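Flenden to take cardboard at the curb

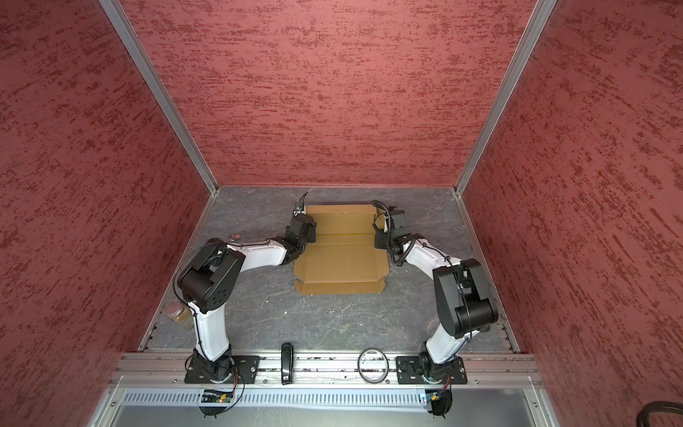

Flenden will begin curbside cardboard pickup in October, the town said. The service covers 1,736 homes, with another 736 in Bonside to be added in the spring. Trucks will come every 2 weeks, starting at 7 a.m.

Manninen Hauling won the contract. Boxes should be flattened and free of food – pizza boxes still go in the trash. The drop-off site on Leven Road will stay open through the winter.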